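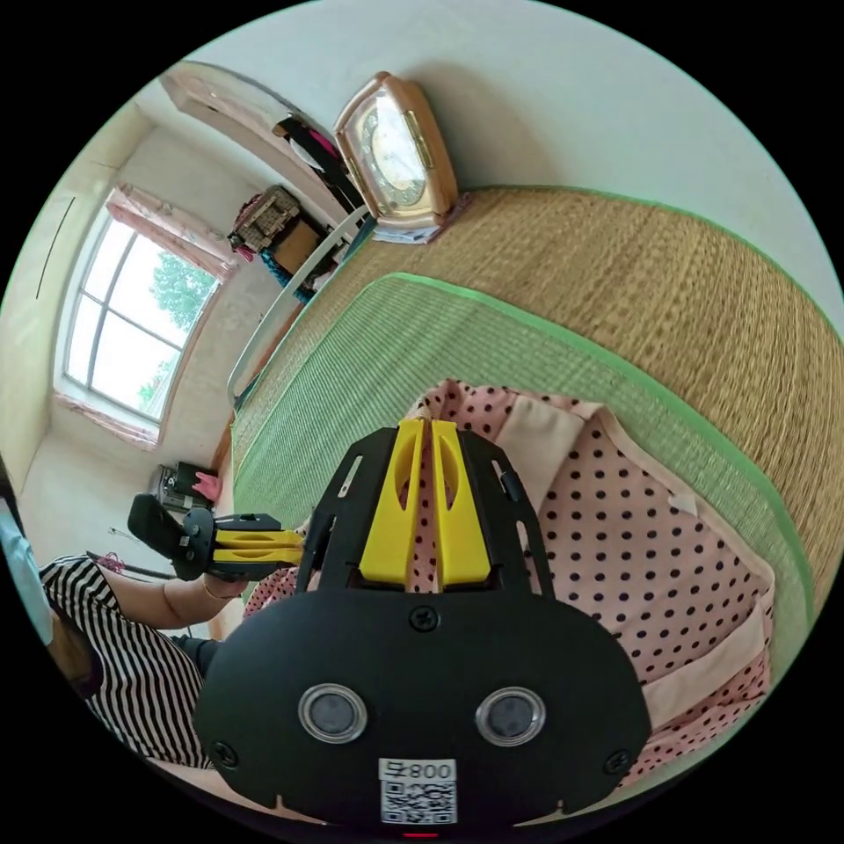
洗濯物をたたむ、袖をそろえる、子どもの服を裏返す。そういう家の中の手しごとを学習させたいのに、肝心のお手本が集まらない、というご相談を、私たちはほんとうにたくさんいただいてきました。研究室の作業台の上なら、ハンカチはいくらでもきれいにたためるのです。けれども暮らしの場に持っていったとたん、敷物の目に布が引っかかったり、窓から午後の光が差してきたりして、それまで集めたお手本がちっとも役に立たなくなってしまう。Nertonの手持ちグリッパー「Skandoso」は、それなら最初から人が暮らしの場へ持っていって、いつもの高さで、いつもの敷物の上で動作を集めればよいではないか、という、ごく素朴なところから始まった道具です。緑のござの上に水玉の服を広げて、柄を握って、黄色い指を布のほうへ差し出す。机もカメラスタンドも立てずに、ベッドの端に腰かけたままお仕事が始められます。

ホーム 製品 Skandoso 付属品 導入の流れ 貸出 よくあるご質問 お問い合わせ

両手用収集グリッパー Skandoso(左右一組)

Skandosoは、左手用と右手用の二台を一組にしてお届けする、動作データ収集用の手持ちグリッパーです。ロボットアームを遠隔で操作するのではなく、人がご自分の手で持って作業をし、その間の指の開き具合と手首の動き、それから手元の映像をそのまま記録していきます。アームを現場に運び込まなくてよいので、階段しかない古い建物でも、廊下の狭いお宅でも、手提げ袋ひとつで伺えるのがうれしいところです(開発中は大きなアームを載せた台車と一緒に、何度もエレベーターの定員と相談しておりました)。

一組で記録できるのは、左右の手の位置と向き、指の開閉、本体前面から見た広い範囲の映像です。左右の記録は本体同士で時刻を合わせてありますから、「右手が襟をつまんだとき左手はどこにあったか」をあとから調べるのに、映像を並べて目で合わせる必要はありません。以前の試作機ではこの目合わせを夜なべ仕事でやっておりまして、Pejman Salehiが画面の前で拍子木のように手を打って合図を入れていたのも、いまではよい思い出です。

布ものに向いた指

指は先の丸い黄色のもので、なかほどに長い穴が抜いてあります。薄いブラウスから厚手のタオルまで、つまんだときに指の面がいくらかしなって布になじむように、あえて少し柔らかめに作りました。硬い指のほうが位置の精度は出しやすいのですが、布を相手にすると、ぎゅっと押さえた跡がついたり、生地を二枚いっぺんにつかんだりしがちです。学習のほうから見ても、失敗ばかりのお手本が増えるのはありがたくありません。指は工具を使って交換でき、すり減ってきたら指だけをご注文いただけます。

色を黄色にしたのも、実は長い話がありまして、最初は灰色、その次は白でした。灰色は暗い色のズボンの上で見えづらく、白はシーツの上で見えづらい。では何色なら、と端から試していった末に、服の色と重なりにくく、映像の中でも指先を見失いにくい黄色に落ち着きました。黄色いセーターをたたむときだけは、いまだに少々困ります。その場合のために、別売りで青い指もご用意しています。
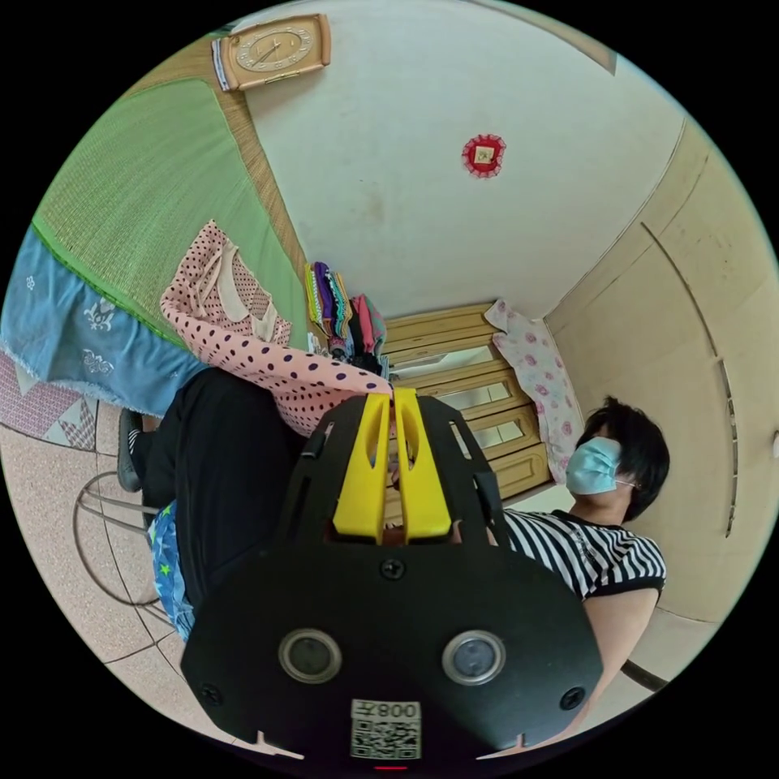 「008左」のラベルを貼った一台と、ござに広げたピンクの水玉の服

本体と番号ラベル

本体は黒い幅広の筐体で、前面に丸いレンズが左右に並んでいます。その近くに白いラベルを貼り、番号とコードを印刷しました。何組も同時に使う現場では、どの手がどの組の左なのか、終わるころにはすっかり分からなくなるものです。収集を始める前にこのコードを付属のアプリで読んでおけば、以後のファイルには組の番号と左右が自動で入ります。読み忘れたまま一日分を録ってしまったときも、あとから番号を当てはめる画面がありますので、どうかあわてて消したりなさらないでください。

電源を入れると、ラベルのそばの小さな赤い灯がつきます。作業中に手首を返せば見えるところに付けてありますので、動かす前にちらりと確かめる癖をつけていただくと安心です。音で知らせる方式も考えたのですが、赤ちゃんのお昼寝のそばで使いたいというお声があって、取りやめました。

筐体のねじは一般的なもので、外してお使いになっても構いません。ただしレンズのまわりだけは、位置合わせの値が変わってしまいますので、そのままにしておいてください。もしもぶつけたり落としたりしてしまったら、付属の校正板を床に置いて、左右それぞれをその上でゆっくり動かしていただくと、アプリが値を取り直します。

現場の選び方について

これはもう製品の説明というよりお節介に近いのですが、どこで集めるかは、どの機材で集めるかと同じくらい大事だと思っています。片づいた部屋ばかりを選ぶと、片づいた部屋でしか働けない学習結果になります。柄のある毛布、服の山、カーテン、壁の時計、そういうものが映り込んでいて一向に構いません。むしろ作業に関係のないものがいろいろ見えているほうが、布のほうに注意を向けることを覚えてくれる、というのが私たちの手応えです。

お洋服のほうも、新品ばかりでなく、着古したものを混ぜていただくとよいお手本になります。ゴムの入った裾、折れ癖のついた襟、少しよれた袖口。水玉のように同じ模様がくり返す生地は、映像だけを見ていると表裏や向きを取り違えやすいので、最初のうちに集めておくことをおすすめしています。

もちろん、どなたかのお住まいを使わせていただくときには、映ってよい範囲を先にご相談ください。アプリには、保存の前に映像を見返して、残したくない区間を削る機能があります。お顔にぼかしをかける機能もありますが、横を向いたお顔を見落とすことがありますので、最後はやはり人の目で確かめていただくようお願いいたします。
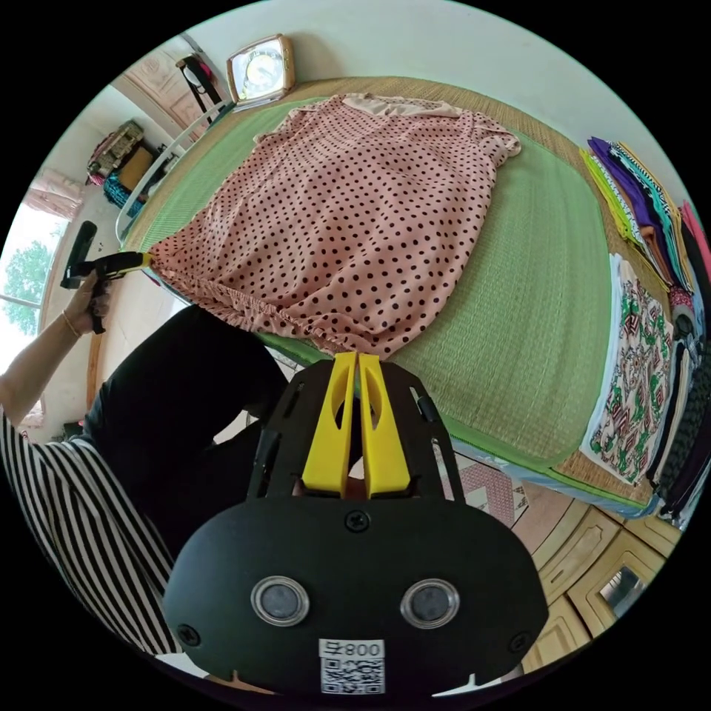
一回の収集の流れ

ござやシーツの上に服を広げ、左右のグリッパーを持って、アプリの開始ボタンを押します。ここで両方の指をいちどしっかり閉じて、それから開いてください。この動きが一回分の始まりの印になります。

あとは、いつものようにたたむだけです。ゆっくりすぎる動きは必要ありません。慣れない方ほど、ロボットのお手本なのだからと息を詰めて、まるで爆弾でも扱うように動かしてくださるのですが、そうするとお手本のほうもおっかなびっくりになってしまいます。少しくらいつまみ損ねても、つまみ直せば大丈夫。つまみ直しのところは、学習する側にとって案外ごちそうなのです。途中でやめるときだけは、アプリの「取り消し」を押してから服を広げ直してください。

たたみ終わったら、もういちど指を閉じて開き、停止します。次の一回では、服の置き方を少しだけ変えてみてください。襟を手前にする、斜めに置く、袖を下に折り込んでおく。置き方がいつも同じだと、何回集めても同じ一回をくり返しているようなことになってしまいます。座る場所を反対側に移すのもよい方法です。

二人で組んでなさる場合は、一人がたたみ、一人が服を広げ直す係をすると、ずいぶんはかどります。Nhung Bạchが社内の練習でこのやり方を試したときには、途中で係を交代しながら、一日で259回分を集めました。もっとも翌朝は腕が上がらなかったそうですから、どうぞ真似をなさらず、合間にお茶の時間をおとりください。

記録の受け取り方

記録は本体の中に保存され、付属のケーブルか、無線でお手元の計算機に移せます。移したあとは、一回ごとにフォルダーが分かれ、左右の映像、手の軌跡、指の開き幅、そして収集中に書き込んだひとことメモが入ります。このひとことメモは地味な機能ですが、「袖が裏返し」「途中で電話」などと書いておくと、半年先のご自分がたいへん感謝なさると思います。

軌跡の処理には、姉妹製品のWihongiをお使いいただけます。暗いところやレンズが布で覆われたところで軌跡が乱れた区間を見つけ、使うか捨てるかを尋ねてくれる、小さな世話焼きのようなソフトウェアです。すでにお使いの処理の仕組みがおありでしたら、そのままの形で書き出すこともできますので、無理に乗り換えていただかなくても結構です。

仕様と付属品

構成:左手用本体、右手用本体、各一台
指:黄色、先丸、交換式
筐体:黒、ラベルに組の番号とコードを印刷
握り:黒の柄、左右それぞれの手に対応
付属品:充電器、接続ケーブル、校正板、交換用の指一組、手提げ袋
保証:お届けから3年
貸出:7日間から、延長可
貸出用に一度にご用意できる数:3組まで

電池は使い方によって持ちが変わります。寒い季節は減りが早くなりますので、12月から先に暖房のないところでお使いになる場合は、予備の電池をお申しつけください。

お使いの方々から

貸出で試された方、そのままご購入くださった方から、折にふれてお便りをいただいています。布ものの収集は、うまくいった話よりも、てこずった話のほうが参考になることが多いので、そういうお声もできるだけそのまま載せるようにしています。
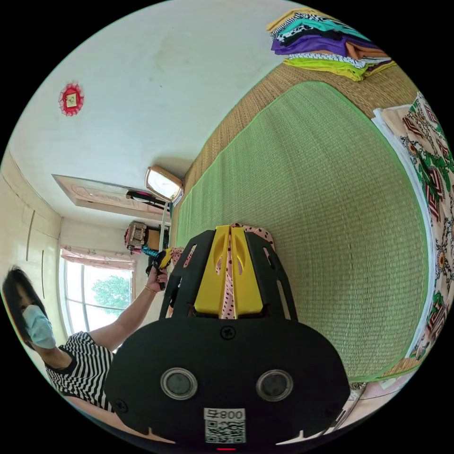
Josiane Baillyさんからは、最初の日は服の端を両手で持ち上げようとするたびに左右の指がぶつかってしまい、どうしたものかと思ったけれど、片方で先に端をつまんで、もう片方はひと呼吸おいてから近づけるようにしたら急に楽になった、というお話をいただきました。あわせて、柄がもう少し細ければ手の小さい人にも長く持てるのに、というご意見も頂戴しています。こちらは私どもも気になっておりましたので、細めの柄を別売りで準備しているところです。

Begoñe Corderoさんは、服だけでなくタオルと枕カバーも同じ場所で集めておいてよかった、とお書きくださいました。反対に、靴下は小さすぎて二本いっぺんにつまんでしまい、いまのところ降参中とのこと。靴下には先の細い指が向いておりますので、ご希望の方には試作品をお貸しいたします。

よくいただくお尋ね

一台だけの購入はできますか。できます。瓶のふたを押さえる手が別にある作業や、片手で済む片づけの収集には、一台でお使いの方もいらっしゃいます。左右どちらかをお選びください。

手に入れた記録は、どのロボットでも使えますか。アームの種類は問いませんが、先端に同じ形の指を付けていただくのがいちばんの近道です。取り付け用の部品はFisotowの名前で別に扱っておりますので、お使いのアームの型をお知らせいただければ、合うものをお調べします。

洗えますか。指は外して水洗いできます。本体は固く絞った布で拭いてください。レンズは糸くずがつきやすいので、収集のたびに、めがね拭きのような柔らかい布でひと拭きしてくださいますようお願いします。

練習に付き添ってもらえますか。はい、初回の貸出では、ご希望に応じて画面越しにお手伝いします。たいていAraceli Villalobosがうかがいますが、話し出すと長いので、お時間に余裕をもってお申し込みください。

貸出のお申し込みとお見積もりは、お問い合わせのページから承ります。集めたい作業と、お使いになる場所の様子をひとこと添えてくださると、指の種類や組数のご相談がぐんと早くなります。

最終更新:2018年10月23日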